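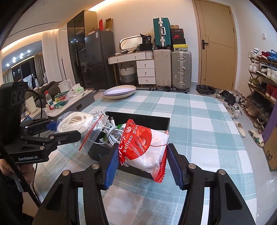
16 Mar 2023
Notebook, gripper kit review, second week. Written by me, comments from Hiba Bataineh added after lunch.

Today we continued with the tidy-the-box task, two hand-held grippers, one operator. The purpose is still the same: to decide if we buy the kit for the Akcombe group or if we stay with our own printed handles. I try to write what I felt in the hands and leave the numbers for the table on the shared drive.

Objects in use: the black box, the bundle of white charging cables, the clear zip bag with the thick cord, the balloon glue packet, the green and white package. All of them are soft or slippery or both, so it is a fair test for the pads. We had good results with hard blocks in January and I did not trust them very much.

Balloon glue packet. The wrapper is glossy and the jaws must come from the two sides. With the ribbed blue pads I can hold it at an angle over the box with a light squeeze. If I squeeze more, the packet bends in the middle and wants to turn. I prefer to take it a little below the center. Hiba prefers exactly the center and her trials are also good, so I will not make a rule from this.

Zip bag. More difficult. The bag slides on itself, and the coil inside moves later than the bag does. My habit now is to put one jaw under the bag first and close slowly. When I closed fast I lost it twice and took only plastic with no cord.

Cables. The knot in the middle is the best place to take. The plug ends catch on the wall of the box when I lift straight up. Lifting toward myself is better. I should write this in the operator sheet, the present text says only "lift vertically".

About the hardware. The linkages feel even on both sides, no play at the pivot screws that I can feel. The weight is acceptable for half an hour, after this my left wrist complains. The thick cable pulls a bit when I reach across with the left hand. I put it over the sleeve and it was better, but a clip would be correct solution. Question for the Quintela people: do they sell a clip, or do we print one?

Recordings. We have now 694 episodes in total, 37 of them from this morning. I rejected 4 because I started to move before the start tone. This is my mistake and the kit is not guilty. The export to our Zolby format works, but file names lose the operator code, and I had to put it back by hand. Same problem as last week. I have written to support again.

Price. The offer from Quintela is 919 for the pair per month, with pads included and shipping not included. Famari offered less, but their pads are flat and we could not try them on thin bags. I would like to ask Famari for a loan of one pair before we sign anything.

Comment, Hiba: I agree about the cable. I don't agree about the wrist, I have smaller hands and I feel the opening width more than the weight. Can we note hand size for each operator?

Yes, I will add a column.

To do:
Correct the lifting text in the operator sheet.
Ask Quintela about clip and about price of spare pads.
Ask Famari about the loan.
Repeat the zip bag with the coil made flat before start, same operator, same box.
Charge both units tonight, left one first.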